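Gripper Trials FAQ

Home / Bench Notes / Gripper Trials FAQ

Last updated 15 September 2020

I've been trying out the Vilura and Fiore fingers on small electrical parts, and the same questions keep landing in my inbox, so I put my answers in one place!

What are you picking up?

Mostly fiddly stuff with leads on it. Wire bundles, solenoids, anything with a plug that swings around once you lift it (my favorite kind of trouble). 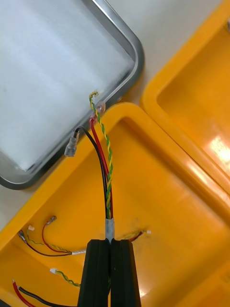
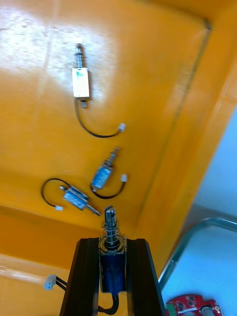 Wrist camera views: a taped wire bundle in the fingers, then a push-pull solenoid held upright.

Which fingers do you like better?

Vilura for wires, Fiore for anything with a metal body. I ran 25 picks per part with each set, and on the solenoids Fiore dropped 2 and Vilura dropped 13. On wires they were so close I went with whichever was easier to swap in — that's Vilura, by a mile.

Do you really need a wrist camera?

I think so! I tried an overhead one in July and the arm kept blocking the part right when I wanted to see it. With the wrist view I always know where the fingertips are, though shiny trays can throw a lot of glare. Turn your lamp before you start messing with exposure.

How hard do you squeeze?

Softer than you'd guess. I keep the Radidach controller at 76 on its own force scale for solenoids and go lower for wires. Your number will be different, so start low and creep up.

Will you test the Skinum pads?

Yes, Davina Dow is lending me a pair. I'll add the results to this page once I've run the same parts with them.

Can I send you parts to try?

Please do, small ones only. Write to me first so I can send you the address.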